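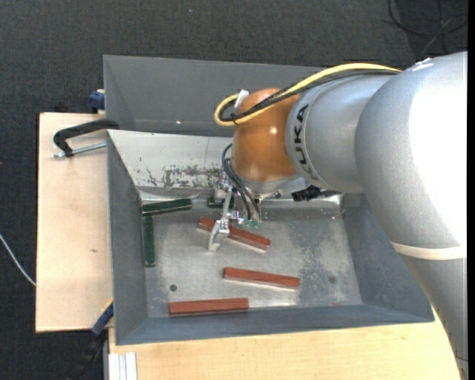
Buying a bin-picking cell: the questions I keep getting

I look after equipment planning at Kalinside, and ever since word got out that we'd put money aside for a picking cell I've been answering the same emails over and over. So I've put them all in one place (you're welcome, Sándor).

Did you buy the arm new?

No, second-hand, from a dealer in Flallholm. It's a KUKA, and a bigger one than we strictly needed, but the price was good and I'd sooner have reach to spare. Ask for the controller and the teach pendant in the same quote! I had one quote that left both off and it looked like a bargain for a whole afternoon.

What did you forget to budget for?

Hoses, cable ties, fittings, brackets. All the stuff that hangs off the end of the arm. Botond Mészáros did our gripper and warned me it would add up, and it did. Put a separate line in for it, and then another one for spares.

Do we need a proper steel stand and a fancy bin before we start?

I wouldn't. A metal bin, a wooden table and a few clamps will get you through the trial stage perfectly well. Spend on the floor fixings once you know where the bin wants to be, as ours has moved more times than I can remember.

Why practise with plain bars?

They're cheap, they roll about and lie across each other, and they end up tight against the walls, so you find out early what your gripper can't get at. Two colours make it easier to talk about which one you mean, too. Try your real parts as soon as you can get hold of some, though.

How long should I allow?

We planned for 10 weeks and it took 18. Most of the difference was waiting for parts from Balogh, plus a stretch in November when our electrician was booked solid. I'd put the longer figure in your plan and enjoy being early.

How many test picks before you sign anything off?

We agreed on 300 with Wasside, who did our integration, and wrote it into the order. Do write it in! "Works reliably" means something different to everyone in the room.

Can I lease instead?

You can, and Sándor Tóth in our accounts team would have preferred it. Check who pays for damage to the gripper, and what happens if you swap it for another one halfway through.

Can I come and see yours?

Yes, Wednesday mornings are best. Drop me a line first and bring a few of your own parts if they'll fit in a bag.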